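Trays, tubs and a very slow Tuesday

2019-03-19

I've been meaning to write about trays for ages, which tells you what sort of month March has been at our place. It started when I moved the square table onto the grey carpet and found that every little thing I owned had come to live on top of it — buttons, stamps, the good scissors, a packet of seeds I'd sworn was lost.

My neighbour Jayson Umali is a great believer in giving small things a lid. He talked me into it over a cuppa, and I've been a bit of a convert ever since (my sister says a bore, but she's never had to look for a thimble in a hurry).

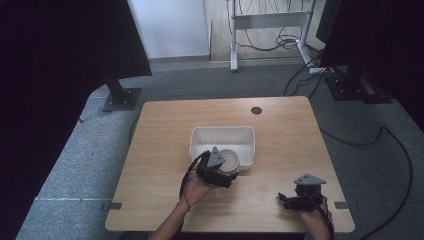
I like a plain white tray with low sides, so you can reach in without knocking your wrist, and a round tub with a lid that sits inside it. The tub holds the fiddly bits and the tray catches whatever I've put down while my mind was on dinner. When I want the table back, I pick up the whole lot and off it goes to the shelf.

Buttons are done now. The seeds are next, and I've still got a whole drawer of ribbon from the Brelthorpe market to get through before the weekend.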